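The arm in the back room

Heidrun Schnyder on building a dice-handling robot in the Cellholm shared workshop

April 9, 2026

Heidrun Schnyder is talking before I've got my coat off. She wants me to know about the shoulder joint, which she rebuilt over Easter, and which no longer makes what she calls "the coffee grinder noise". She has been building the arm for eight months, mostly in the evenings, at a bench she rents in the Cellholm workshop. She calls it Remton, after the street she grew up on.

"I fixed sewing machines for years," she says. "Really good training! Small motors, belts, everything has to line up or you get a bird's nest. An arm is just a sewing machine that can reach you."

The first version had hard jaws and a habit of flinging things. She started it on bolts and offcuts, then moved to dice when her nephew left a bag of them at her place. Small hard dice shot out sideways. So she went bigger and softer, and the whole project got easier to love.

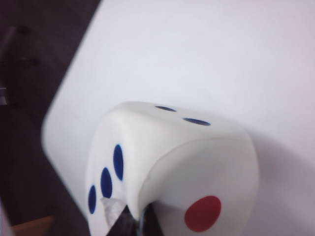 Grip force took up most of the winter. Schnyder drives the fingers with a motor out of a dead printer, and for a long time it had two settings, dropping and crushing. "Foam tells you everything," she says. "You can read the squeeze right off it." A dark fingertip pushed into the die leaves a deep crease down the front, with the white foam puffing out either side between the three blue pips and the big red one. She likes that much squeeze for lifting. For turning the die over she wants a lot less, and the software now holds a separate number for each.

The number she is proudest of is 502. It's the raw reading from the motor driver where a lift begins to feel secure, and she has it written on masking tape on the lid of her toolbox. "It doesn't mean anything to anyone else - it isn't grams, it isn't newtons. But I can say 502 to the fellow on the next bench and he knows what kind of night I'm having."

Learning from the neighbours

The next bench belongs to a retired machinist who cut her new shoulder bracket from aluminium and refused to be paid for it. Schnyder repaid him in plum cake. Other help came from the Hedlund boards, a mailing list for hobby arm builders where she posts under her own name and gets, she says, wonderfully rude advice.

"Somebody told me my wiring looked like a salad. He was right, so I redid the lot. Took me a weekend and it cured a fault I'd been chasing since Christmas."

Her parts bill stands at 49 dollars for the hand alone, not counting the printer motor. The arm itself cost a good deal more and she'd prefer her sister didn't read the figure.

Reading the top face

Lately she has moved on to vision. The plan is for Remton to find the die wherever it lands, work out which face is up, and turn it to whatever number she types in. White foam on a white tabletop, in front of a plain grey wall, is a tough place to start, and she knows it.

"People say, put down a black cloth. I will, if I get stuck! But the pips are dark and they're lovely and clear, so I look for those first and let the edges sort themselves out."

A die that rolls into a corner is the hard case, with only part of it in view and a row of three blue pips to go on.
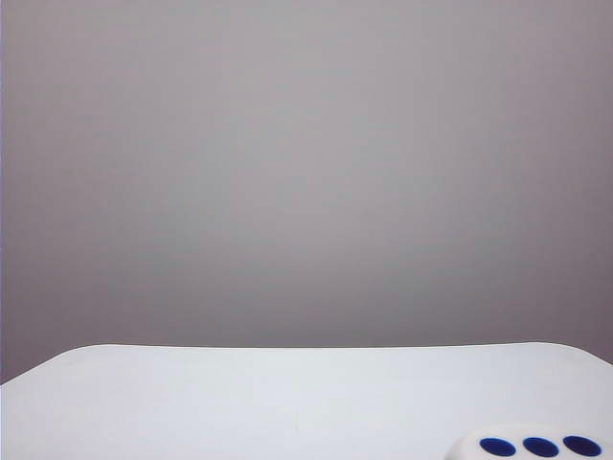
What comes next

Schnyder is taking the arm to the Arkesside makers' day later in April, if the elbow holds. She'd like visitors to call out a number and have Remton turn it up. At the moment it manages the turn on a good evening, and the wait can be long enough to make tea.

After that she wants a second hand with three fingers, which she has already sketched on the back of a timber receipt. She shows me both sides of the receipt. Then she pulls out a tray of springs, sorted by colour, and asks if I'd mind holding the torch.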